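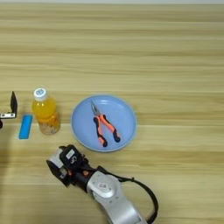 Pale wood with darker bands in the grain.

How to Wash, Sand and Oil a Light Wood Table

I get more letters about tables than about anything else, and most of them come from people who are a little afraid of theirs. Please don't be! A wooden table is a forgiving thing, and an ordinary weekend is plenty of time to get a tired one looking cared for again. I learned on my aunt's old dining table in Kultton, which had seen decades of candle wax and homework, and I made nearly every mistake there was to make on it.

Before you start, find out what finish you have. Put a drop of water somewhere out of sight, like the underside of an overhang, and go make yourself a cup of coffee. If the drop is still sitting there in a bead when you come back, you probably have varnish or lacquer, and you should stick to the washing part of this page. If it has soaked in and left a dark spot, the wood is bare or oiled, and you can carry on with the rest.

Washing

Fill a bowl with warm water and stir in a small squirt of dish soap. Wring your cloth out until it hardly drips, then wipe along the grain, a section at a time, and dry each section with an old towel before you go on to the next. Go over it again with plain water so no soap stays behind. I used to skip that rinse (I was always in a hurry in those days) and then wonder why the oil went on patchy.

Let the table dry overnight. In November, when the heating is on but the windows are shut, I give it a full day.

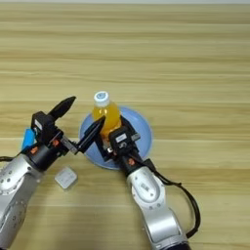
Photo: Benedetta Parisi

Sanding

Start with 120 grit if the surface is rough, or go straight to 180 if it only feels a bit fuzzy. Wrap the paper around a cork block and work in long, even strokes with the grain, never across it. Don't lean on one stubborn stain, however tempting it is – you'll end up with a dip that you can feel every time you set down a plate. Sand the area all around it with the same pressure and let the stain fade as much as it cares to.

Vacuum with the brush attachment and wipe away the last of the dust with a barely damp cloth.

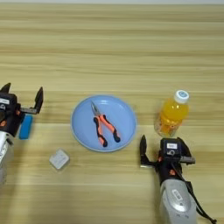 Beige, tan and honey tones, with a few darker streaks.

Oiling

I use Kobzar hardwax oil in the clear, but any clear oil made for tabletops will do, so long as you read the label. Stir it well and try it on the underside first. Light woods can turn more yellow than you expect, and it's much nicer to find that out where no one will look.

Pour a little onto a lint-free cloth, spread it thinly, and wait as long as the can tells you. Then take a clean cloth and wipe off everything that hasn't gone in. Leftover oil dries sticky, and a sticky table at breakfast is no fun at all. You'll want 2 thin coats, with a night between them.

Lay the used cloths out flat outdoors until they're stiff and dry. Oily rags bunched up in a trash can are able to heat up and catch fire without any help, so please take this one seriously.

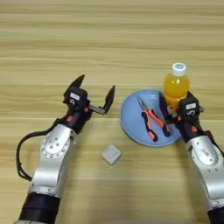 TRAVDALE, 24/06/2020

A few of you have asked about white rings. On an oiled table, rub gently along the grain with a very fine pad and a dab of the same oil, then wipe it dry and leave it until morning. Thitima Chuensuk wrote to say she had to do hers twice, and I've had the same with older rings.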